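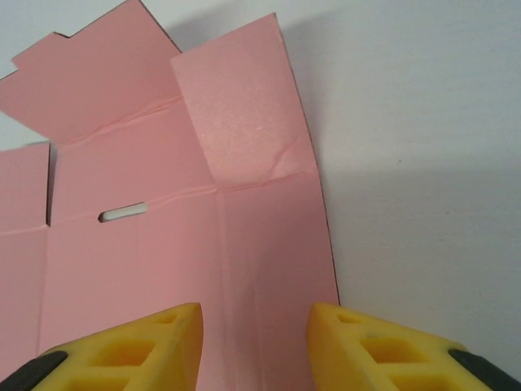 Does a folding gift box really go together without glue?
Most of them do, provided the creases are deep enough and you bend every one of them before you try to lock anything.

The flat-pack box has had a good few years. Zaugg, the stationery firm, lists 11 styles in its catalog, and the copy promises each one will be standing "in moments." I bought a stack in April and was not standing anything in moments. My first took eight minutes and leaned.

Leonie Mayrhofer runs a card and paper shop in Brollancombe and has folded more than 1000 of these for customers who gave up. She blames the scoring. "They press the line too lightly to save wear on the die," she told me. "Then you fold, and the card wrinkles next to the line where it was supposed to bend."

She goes over each crease with a spoon handle first. I tried it, and it helped, though I'd like to know why I am finishing a product I paid for.
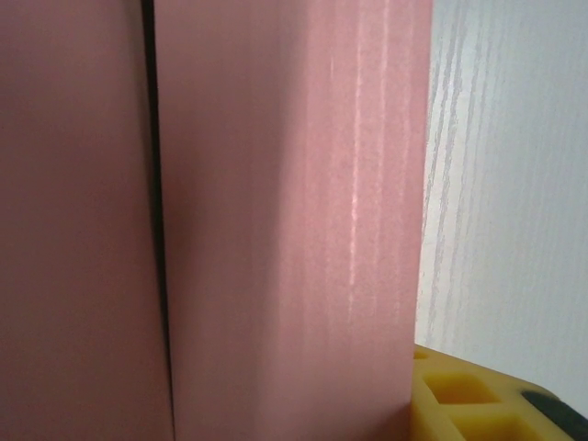

Volume 8, Issue 11 — Page 622

Then there is the matter of the gap. Two panels that are meant to meet along an edge often don't, and the dark line between them gets wider toward one end. Rahel Holzer, a packaging designer at Codora, says card has a grain and a box cut across it will always fight back a little. Fine. But she also admits that half a millimeter on the tab would cure most of it, and that half a millimeter costs money.

The sellers' answer is ribbon. Tie it tightly enough and any box looks square. I am not persuaded — ribbon is what people used before boxes closed by themselves, and closing by itself is what I was charged for.

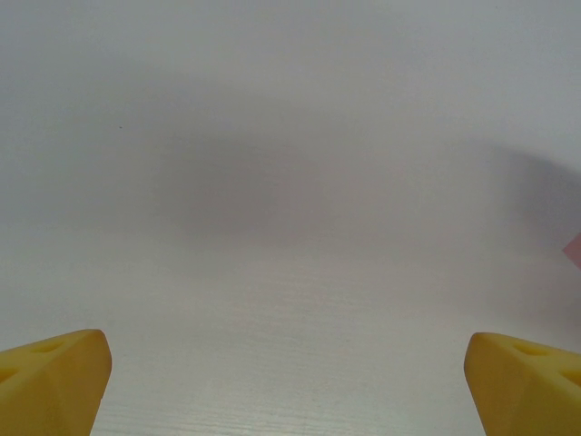 Where you fold matters more than the instructions admit. Mayrhofer won't let anyone work on a tablecloth, and after losing an afternoon to one I see her point: the card sinks and the crease wanders. A pale, bare tabletop with a fine wood grain is good enough, and the faint streaks give you something to line an edge up against. Clear more room than the box seems to need.

I still have seven of the Zaugg boxes. Four will get used at the holidays, with ribbon.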